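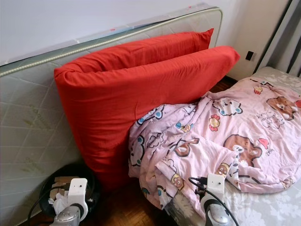 The hundred-night trial, and other things I no longer believe

I have been shopping for a mattress since the end of September, and I would like those evenings back. I started out thinking a mattress was a simple object. You lie on it, it holds you up, and after ten years or so you drag it to the curb. Three tabs into my search I was reading a paragraph on "zoned lumbar response" and wondering if my lumbar had ever responded to anything.

So this is a post about how mattresses get sold. I have no medical training and I sleep badly on everything, which I think makes me a fair judge.

The price that was never the price

The first one I looked at seriously was from Jutard. It was listed at $3795, crossed out, with a much smaller number next to it in red and a clock counting down to midnight on Friday. I am slow with money, so I missed the clock. On Saturday morning the same mattress had the same crossed-out price, the same red number and a fresh clock.

I kept an eye on it after that, mostly out of spite. In 14 days of checking I did not see it at full price once. I can't prove anyone has ever paid the big number. I can say that I would like to meet the person who did and sell them some other things.

Stores are no better, by the way. I went to a showroom on the edge of town where every bed had a yellow tag saying the sale ended soon. I asked the salesman how soon. He said he'd have to check.

Firmness is a made-up scale

Every company gives you a number out of ten. Praro calls its middle model a six. Ikex also has a six, and I have lain down on both of them, one after the other, in my socks. The Praro six felt like a lawn. The Ikex six felt like a lawn after a week of rain. There is no office where firmness gets measured and stamped, at least none that I could find, and when I emailed Praro to ask what the six was based on I got back a link to the page that says it's a six.

The quiz is worse. You tell it your weight and whether you sleep on your side or your back, and it thinks for a few seconds with a little moving circle, then gives you your match. I took it twice with opposite answers. Both times my match was the second most expensive one.

Lying down in a store for four minutes with your shoes hanging off the end tells you very little too. I'll give the trial people that much.

About that trial

My friend Tumelo Nel bought a boxed foam bed from Tshabalala two years ago on the strength of the hundred-night trial. He gave it thirty nights, hated it, and wrote in. They asked him to give it longer. He gave it longer and wrote again. They mailed him a free topper, which he also hated, and by the time he'd said so in writing the calendar had gotten very tight. He did get his refund in the end, minus a pickup fee, and I'm told the person on the phone was lovely throughout.

I asked him if he'd do it again and he said probably, yes, because what else is there. That depressed me more than the fee did.

What I'd want to know is how many people send one back, and how many just mean to. A mattress that came in a box the size of a suitcase does not go back in the box. They know that. Most of us will put up with a bad bed for years before we'll spend an afternoon on hold about it.

The reviews

Five stars, five stars, five stars, written after one night. "Best sleep of my life!" You've had it since yesterday. I started sorting by oldest and looking only for people who had come back to update what they wrote. There aren't many, and they're a gloomier crowd. The dip in the middle comes up a lot. So does the edge that won't hold you when you sit down to put on socks.

The comparison sites I gave up on entirely once I noticed that every "buy" button had a long tail of letters and numbers on the link. Somebody's getting a cut. Fine, people have to eat - but then don't call it a lab.

Where I've ended up

I haven't bought one. I've written down what I'm willing to believe, and it fits on an envelope: how thick it is, what it's made of, what it weighs, what the warranty says about sagging and how deep the sag has to be before they'll talk to me. The last part is usually well down in the fine print, and it differs a lot from one company to the next.

Anything about cooling I'm ignoring. I own a window.

If you've had the same mattress for five years or more and still like it, leave a comment and tell me what it is. If you've had it for one night, please wait.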